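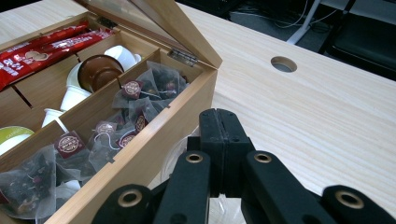 Hospitality Basics, Unit 4 handout
The hot drinks station: tea box, refill, storage
05/01/2026

Bring this to the practical. Last term's sheet is out of date, throw it away.

1. Why a divided box
One kind of item per compartment. Guest picks without digging. Staff see a gap from the other side of the counter. Mixed compartments = slow line, torn wrappers, everything handled twice.

Usual sorting:
- stick sachets
- single-serve cups and capsules
- pyramid bags
- anything left over (sugar, honey) goes in a seperate dish, not in the box

2. Order of work
Empty the box completely. Dry cloth for the wood, a barely damp one if sticky, never the sink. Check the hinge screws, tighten by hand. Lid stays open until the wood is dry.

Fill from the back. Old stock in front, new behind. Sachets all lying the same way, printed side up. Cups in a row, rims up if they'll stand, tipped is OK. Pyramid bags last. They pile up, so don't press them down, the mesh splits and you get leaf dust in the corners.

Close the lid once. If it catches, something is too high. Take out, don't push.

3. Smells
Wood holds them. Mint and smoked teas in their own wrappers or in a different box. Fruit blends next to plain black, after a week you will taste it. Coffee capsules are sealed so less of a problem, but keep an eye on any with a dented lid.

4. Stock figures (Gill case, the one we use for the worksheet)
Small conference hotel, 83 rooms. Monthly order from Plorureo: 1,000 pyramid bags, 500 stick sachets. Used in August: 796 pyramid bags. Work out what carries over and whether the next order should change. Show the working. Ignore breakages for now, we do those in Unit 5.

Second supplier, Grelura, sells by the carton only. Compare on storage space as well as price.

5. Labels
Loose pyramid bags carry no ingredient list once they are out of the carton. Keep the carton panel in the drawer under the station. Guest asks about allergens, you read it off the panel, you do not guess from what shows thru the mesh.

Reading: Lusska booklet, section on counter layout. Skip the pages on urns.

Worksheet due at the start of the next class, on paper please.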